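Spring cleaning at the Mumport building: what changed and what we need from members

By Hiu-tung Mak, facilities coordinator

The Mumport building reopened to all Skondusance classes on 15 June 2021, and most of you have been back through the doors by now. A few things are different from how you left them. I have had a lot of the same questions at the front desk, so I am putting the answers in one place.

Floors

The large studio floor was sanded and refinished in February while the building was closed. It is a little faster than it used to be. If you dance in leather soles, give yourself a song or two before you try anything with a lot of turning. Rubber soles are fine. Street shoes are not, and that includes street shoes you have wiped on the mat. There is a bench in the hallway for changing.

Please do not put powder, wax or talc on the floor. We found patches of old wax under the piano and along the back wall, and it took the contractor an extra day to get it off. If the floor feels too slick or too sticky, write it on the sheet by the door and I will look at it before the next class.

The small studio still has its old floor. We priced the same job there and decided to wait a year. The soft spot near the radiator has been screwed down and is safe to dance on, though it still creaks.

Heating and air

The windows on the street side open again. They had been painted shut for as long as I have worked here. Teachers will open them before class and close them after. If you are the last group out in the evening, check all of them, including the high one over the stage, which you close with the pole.

The ceiling fans have two speeds now. Leave them on low during class unless the teacher asks for more. High speed makes it hard to hear the music at the back of the room, and the Tuesday-style slow waltz sets suffer the most from it.

Washrooms

Both washrooms have new faucets and new hand dryers. The paper towel holders are gone. Small cloths for mirrors and counters are kept on the shelf in the supply closet, and used ones go in the bag hanging on the inside of the closet door. I take the bag home and wash everything together.

The mirrors get the most complaints, so a word on how we clean them. Use plain water with a small splash of white vinegar. Fold the cloth into a pad so you have a few clean sides to work with, start at the top, and finish along the bottom edge where the drips collect. Please leave the blue glass spray alone. It streaks, and over time it gets behind the glass and turns the silver black at the edges. We already lost one mirror in the old changing room that way. 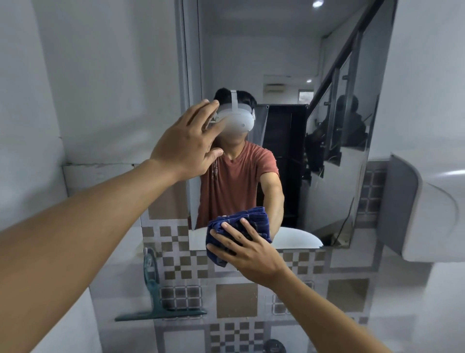 Class sizes and sign-up

Classes in the large studio are limited to 30 people for the summer. The small studio is limited to what the teacher is comfortable with, which will vary. You need to sign up ahead of time, and walk-ins will be turned away if a class is full. I know that is a change for the folk dance crowd, who are used to showing up when they feel like it.

If you sign up and can't come, take your name off the list. You can do that up to the start of class by calling the desk. People on the waiting list live close enough to make it over on short notice.

Partner classes will rotate only if everyone in the room agrees to it. If you would like to stay with the person you came with, tell the teacher at the start. You will not be asked for a reason.

Membership and fees

Memberships that were active when we closed have been extended by the full length of the closure. You do not have to fill anything out. If the date on your card looks wrong, bring it to the desk and I will check it against the book. As of this issue we have 168 active members, and the renewals have been coming in steadily.

The single-class fee stays the same. The practice hour on weekend mornings is still free for members. Guests can come to the practice hour with a member for $6, paid at the desk in cash or by check.

We ended the building fund drive with $1,362 left over after the floor was paid for. The board voted to put it toward a new amplifier for the large studio. The current one cuts out when it gets hot, and the repair shop has told us not to bring it back.

The Lolelcombe trip

The summer weekend at Lolelcombe is on. The hall there has been rebooked on the same terms as before, and the campground next to it has room for tents and small trailers. The evening band will be Halás, who played the last one and have asked for a bigger stage this time. They will get one if we can borrow the risers from the school.

Bring your own cup and plate. The kitchen will be open for coffee and for reheating food, but there will be no shared supper. Rides are being arranged on the board in the hallway, with drivers on the left side and passengers on the right. Write your phone number clearly. Two of the numbers up there now can't be read at all.

Lost and found

The lost and found box has been emptied into two bins under the coat rack. There are a good many single shoes, a brown cardigan, several water bottles, a set of castanets and a pair of reading glasses in a green case. Anything still there at the end of the month goes to the thrift store, apart from the castanets, which I will keep at the desk.

Desk hours

The desk is staffed for the half hour before every evening class and all through the practice hour. At other times, leave a note in the slot. Please sign it. I had one last week that said only "the light is out again," and I have checked every light in the building and they all work.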